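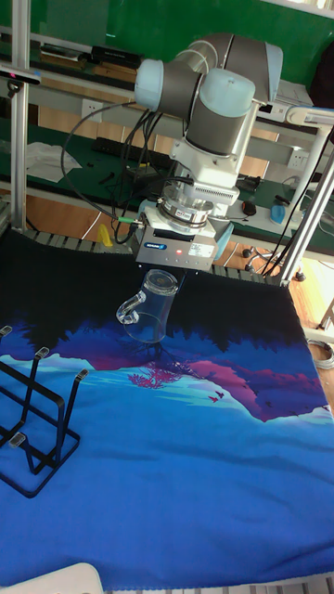 Glass mug in a SCHUNK gripper

Dual enrollment junior year – worth missing lunch and half of yearbook?

Posted by Trultatis, October 24, 2018

Hi everyone! I'm a sophomore at Warkell High and I just found out we can take classes at Grandham Community College next year. I am SO excited about this. They have an intro to astronomy class with a real night lab, and we have nothing like that at school (we have 1,127 students and one telescope, and the telescope is missing a leg).

The problem is the schedule. The shuttle leaves during fourth period, so I'd lose lunch with my friends and I'd only be in yearbook every other day. I love yearbook and I was hoping to be an editor! Has anybody done both? Also, do the grades go on your college record forever? My counselor said yes but she was in a hurry and there was a line behind me.

Thaddeus Zamora

Do it! I took two Grandham classes my junior year and loved them so much that I signed up for two more as a senior. Astronomy was full when I tried (32 seats, gone by the second morning), so get your form in early. Ours was due in August, but your counselor will have the date for your year.

Your counselor is right about the grades. They go on a Grandham transcript and you have to send it with every college application, even if you only took one class. I got a C+ in statistics and it's still there. It didn't ruin my life, but I wish I'd gone to the tutoring room before the midterm instead of after it. It's free and the people in there are great!

Lunch was easier than I expected. You can eat on the shuttle if you keep it tidy, and there were usually five or six of us from Warkell in the back rows trading chips. Some of those people are still my favorite people from high school.

For yearbook, talk to your adviser now, before they pick editors. A girl in my class did all the senior portrait pages from home – 186 of them – and she was still called a section editor. Portraits and the index are good ones to ask for. Sports is hard if you aren't around in the afternoon.

Oh, and books! My astronomy friends paid more than $200 for theirs new. Ask last year's class first.

rizk

only did one semester. parking is bad if you drive so take the shuttle. night lab gets cancelled when it's cloudy and you make it up with a worksheet, kind of a letdown but saturn was awesome

Trultatis

Thank you both!! Going to ask about the portrait pages tomorrow. And I want to see Saturn so badly.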